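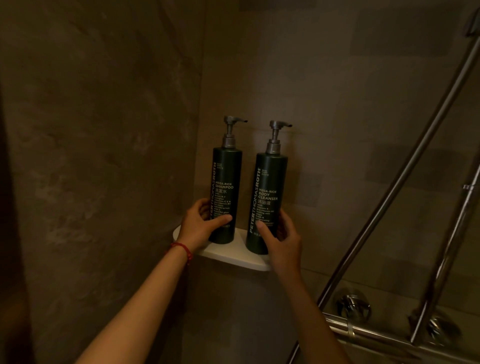 What makes a shampoo different from plain soap?
A shampoo is built on synthetic surfactants, which rinse out of hard water without leaving the dull film that soap leaves on hair.

Notes for session 4: Surfactants at home
Hongjun Pan
2018-02-23
8 shares

A surfactant molecule has a head that likes water and a tail that likes oil. In water the tails gather round a speck of grease and the heads face outwards. The cluster is called a micelle, and it can be rinsed away.

Soap is made by heating fat or oil with an alkali. It works well in soft water. In hard water it reacts with calcium and magnesium and forms scum – the grey ring on a bath. Derkdale water is hard, so most of you will have seen it.

Groups, by charge on the head:
Anionic (negative). Good foam, strong cleaning. The main surfactant in most shampoos.
Amphoteric (depends on pH). Milder. Often added to soften the effect of the anionic one.
Cationic (positive). Used in conditioners. Wet hair carries a slight negative charge, so these cling to it.
Non-ionic (no charge). Low foam. Common in dishwasher products.

Foam is a poor guide to cleaning. Dishwasher products are made to foam very little and still shift grease.

For the practical, make up 100 ml of each test solution and shake for 18 seconds. Measure the foam at once, then again after about five minutes. Use tap water for one set and distilled water for the other. Write down both readings, even if they look wrong.

Reading: Soliman, chapter on detergents. Skip the part on industrial uses – we come back to it in May.

3 comments

Jonia
Do we need to know the charges for the test or just the names?

Hongjun Pan
Both, please. One use for each as well.

Hiltonetti
My soap solution went cloudy in the tap water and hardly foamed. I've put it down as scum.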